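Visit report: Jumura test house, Claltdale
Jan 14, 2018

Domenica Zürcher and I drove out to Claltdale to see the two-arm floor unit that Jumura has offered us for the April equipment round. We have been asked to put a figure in the budget for it and neither of us wanted to do that from a brochure. Nektarios Athanasiadis from Jumura met us at the gate and stayed with us for the whole visit.

Jumura rents an ordinary brick house and runs the units in the living areas. There is also a workshop in the garage with two benches, a compressor and a rack of spare grippers. We spent the first hour in there going over parts and servicing.

Parts. A set of gripper fingers costs $287 and is treated as a consumable. Jumura replaces theirs every 500 hours and suggested we plan on the same. The gripper head itself is $1409 if it has to be swapped. Cables are covered for the first year only, and Nektarios said they are the item most often claimed. We asked for that in writing.

Servicing. The annual service is $2505 plus travel. For our site the travel would come on top from the Fineo depot, and we still don't have a rate for it. Domenica asked whether our own technicians could be trained to do it. They can, but the course only runs in April, so anyone we send would miss the first weeks after delivery.

Power and floor space. The unit charges from a normal outlet. We had set aside money for an electrician and that line can come out. It does need a clear parking spot against a wall, and our storeroom is too narrow at the moment. Moving the shelving is a job for our own people and I haven't costed it.

We then went through to the house to watch it at floor level. The job was small household litter on tiles, in a room with the furniture and leads left where they were. This matters to us, as our training flat is never tidy either and the Mavromatis quote is based on a cleared floor.

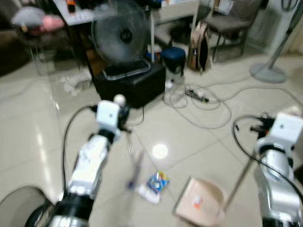 Both arms working low over the tiles, with a snack packet and an open cardboard box between and beside them.

Points we took from the room:

Glossy tile throws back the ceiling lights. Our flat has the same sort of floor, so I'd like a trial on site before we sign.

Leads and power strips on the floor need to be part of any trial. Mavromatis has not said how their unit copes with them and I have emailed to ask.

The cables on the arms run on the outside in open loops. Domenica would rather see them sleeved. Nektarios will price that as an option.

For the budget I suggest we enter the unit at the quoted price, one annual service, two sets of fingers and one spare gripper head. Training should go on its own line so it can be deferred. I'd hold off on the second unit until the trial is done.

Still to come from Jumura: travel rate, cable cover in writing, price for sleeving, earliest trial date.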